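Parketti is a contract molding company. We make plastic tableware, trays and storage parts for school kitchens, cafeterias and care homes, and we run short orders that larger molders tend to turn away. The smallest order we accept is 300 pieces per color.

## What we do

Most orders start with a drawing or a worn-out part. We check wall thickness, draft and gate position before quoting, and return a marked-up drawing with the price. If the part can be run in a tool we already own, the quote says so and the tooling line is left blank.

Tooling is cut by Triteck, our partner shop in Massawe. Tools are steel for repeat orders and aluminum for trial runs. Customers own the tools they pay for. We store them free for two years after the last run, then at a flat yearly rate.

## Materials and color

We mold polypropylene, copolyester and a melamine substitute sold under our own name, Prurach. Regrind is used only in non-food parts and is kept in a separate room with its own dryer. Every lot of resin is logged by supplier batch number, and the number is printed on the carton label.

Color is matched to a chip or a reference number under two light sources. Customers receive three molded samples: one to keep, one to sign and return, and one for their own wash test. Production does not start until the signed sample is back. Pale shades take longer to approve than dark ones, mainly on account of flow marks.

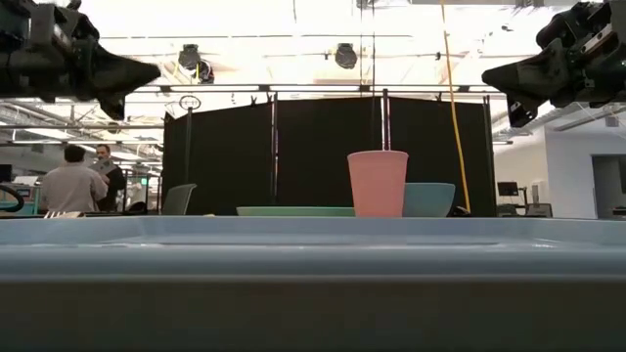 A kitchen manager at one of our school accounts wrote that the stacking height mattered more to her than the shade, and asked why it was missing from the data sheet. Stacking height has been listed on every sheet since July, measured for a stack of ten, along with the nesting clearance.

## Testing

Food-contact parts are tested for warp, rim strength and stain resistance. The standard wash test is 800 cycles in a commercial machine. Parts are measured before and after, and the report is included with the first shipment of any new item. Extended testing to 1320 cycles is available at cost.

## Plant and capacity

The plant has six presses, the largest rated at 3890 kilonewtons of clamp force. Four run two shifts. The other two are kept for sampling and color changes. Usual lead time is four weeks from a signed sample, or nine weeks when a new tool is needed.

## Quotes and visits

Send drawings as STEP or PDF files through the quote form. Include yearly volume, material if known, and whether the part touches food. Plant visits are by appointment, and closed shoes are required on the molding floor.

Page last revised October 22, 2025.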